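双腕テレオペレーションデータの区間分割と模倣学習用データセットの作成手順

更新日:6/3/18

本ページでは、双腕ロボットの遠隔操作で収録した衣類操作データを、行動クローニング用の学習データに変換する手順を説明する。収録は済んでおり、各エピソードに頭部カメラ映像、左右の関節角、グリッパ開度が揃っていることを前提とする。変換スクリプト群はSkisano、収録側のロガーはWollachと呼ぶ。

1. 時刻の統一

Wollachは映像を20 Hz、関節角を200 Hzで記録する。映像の時刻を基準とし、関節角は線形補間で映像時刻に合わせる。グリッパ開度は補間せず、直前の値を保持する。開度を補間すると、閉動作の開始時刻が前後にずれ、次節の境界検出に影響する。

映像フレームの欠落が連続5フレーム以下であれば前フレームを複製して埋める。それを超える場合は、欠落位置でエピソードを二つに分ける。分割後の断片が90フレームに満たないときは破棄する。

2. 境界の検出

衣類操作の1エピソードは、接近、把持、持ち上げ、整形、解放の各区間からなる。境界の候補は、グリッパ開度の時間微分と手先速度の極小点から求める。Skisanoのsegmentコマンドに、開度の閾値と速度の閾値を与えて実行する。

segment --input ep_dir --grip-th 0.15 --vel-th 0.02 --out seg.json

閾値は左右の腕で共通とする。腕ごとに変えると、両手で同じ布を持つ区間で境界が二重に出やすい。出力のseg.jsonには、候補ごとに時刻、腕、種別、信頼度が記録される。信頼度が0.5未満の候補は削除せず、保留として残しておく。

3. 目視による修正

保留の候補は映像を見て確定する。確認はCostaビューアで行い、候補時刻の前後1秒を再生する。判断基準は次のとおり。

把持の開始:指が布に触れた時点ではなく、開度が一定になった時点。
持ち上げの開始:布の一部が支持面または容器から離れ始めた時点。
解放:両指が布から離れた時点。片方の指に布が引っかかっている間は解放としない。

容器から衣類を取り出す課題では、持ち上げの終了を決めにくい。布の下端が容器の中に残ったまま上端だけが高く上がることがあり、手先の高さでは判定できない。この場合は、布の下端が容器の縁を越えた時点を終了とする。下端が他の衣類に隠れて見えないときは、終了を未定とし、次の境界が確定してから戻る。

4. 腕の役割ラベル
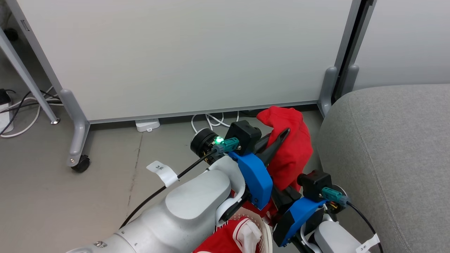
役割ラベルは、区間ごとに左右の腕へ「主」「補助」「待機」のいずれかを割り当てる。主は布の位置を決めている腕、補助は布に接触しているが主に従う腕、待機は布に接触していない腕である。赤い布をつまんでいる左のグリッパは主とする。右のグリッパはそれより低い位置で布の方を向いているが、向きだけでは補助か待機かを決められないため、接触の有無を前後のフレームと開度で確認する。かごの中にも赤い衣類があるので、色による領域抽出だけで持ち上げ中の布を切り出すと、両者が一つの領域になるおそれがある。マスクはグリッパの指先を起点に生成し、かごの縁で区切ること。

役割が区間の途中で入れ替わる場合は、その時点に境界を追加する。ラベルの切り替えが5フレーム以内に往復しているときは、誤検出とみなして前のラベルに統一する。

5. 書き出しと検査

修正後のseg.jsonを用いて、exportコマンドでWaltstead形式に書き出す。行動は絶対関節角ではなく、現在値からの差分で保存する。書き出し後にverifyを実行し、次の項目を確認する。

・区間の重複および空白がないこと
・各区間に左右両方の役割ラベルがあること
・未定の境界が残っていないこと
・差分行動を積算した値と元の関節角との誤差が0.01 rad以内であること

誤差が上限を超えた場合は、フレーム複製の箇所をまず調べる。複製フレームの差分をゼロとし、次の有効フレームに移動量をまとめていないと、学習時に静止と急な移動が対になって現れる。該当エピソードは補間からやり直し、seg.jsonの時刻はそのまま再利用できる。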